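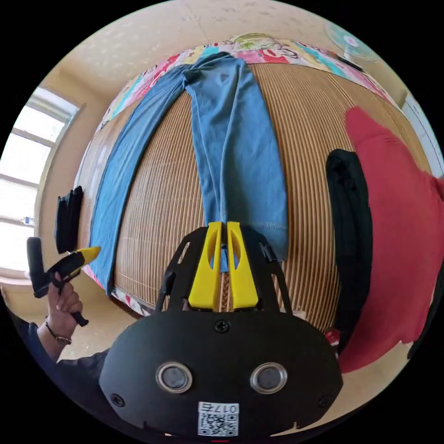

Fold them in thirds, Tai said down the phone, legs together first, and don't you dare roll them or they'll look like a dog's slept on them by Ziltton.

So I folded them in thirds! I loved it, too. I had a bus to Wurbridge at 7, four shirts still to sort, and my favourite jeans stretched out on the bed like a bloke having a nap. I smoothed the knees flat with my palm and the woven mat creaked underneath, the way it did every summer when Mum brought it out.

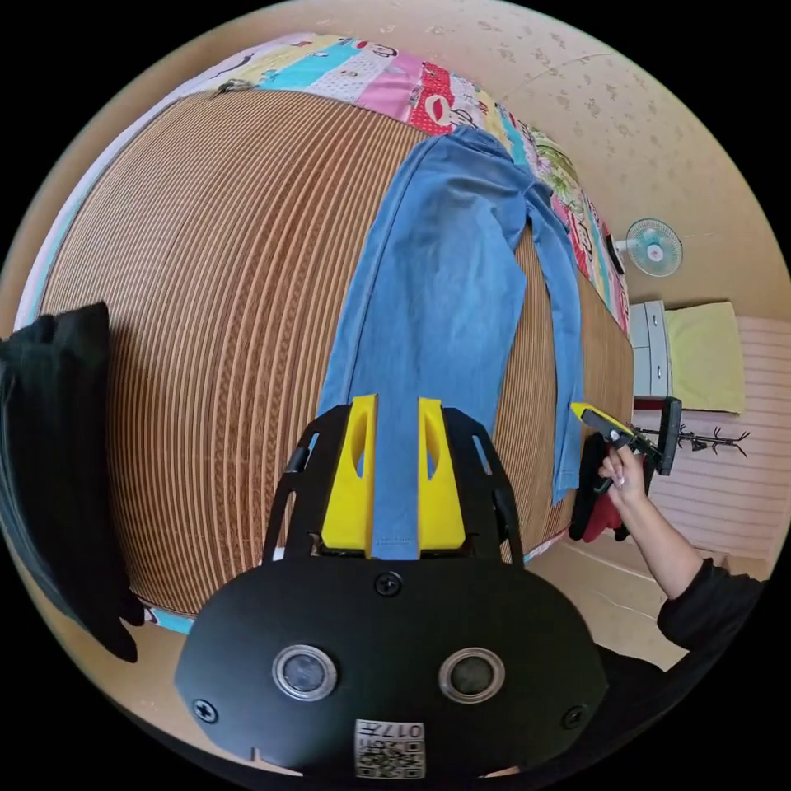

Then up came the hem to meet the waistband, and over once more, and I had a neat blue parcel I wanted to show the whole street.

"You still there?" said Tai.

"I'm a genius," I said.

"What about your towel?"

I'd forgotten my towel.

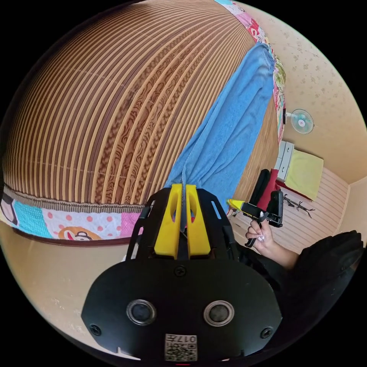
Mum had told me to take a good one, seeing as the hostel charged for theirs, and I was after the fluffiest in the house. The light blue one won, easily. I laid it across the mat, right over the dark band with the swirls I used to trace with my finger when I couldn't sleep, and the cartoon monkey looked out on the bed skirt below. Hello, mate! I'd be gone 20 days and I was already missing a monkey.

"Thirds?" I asked.

"Halves," said Tai. "Then thirds."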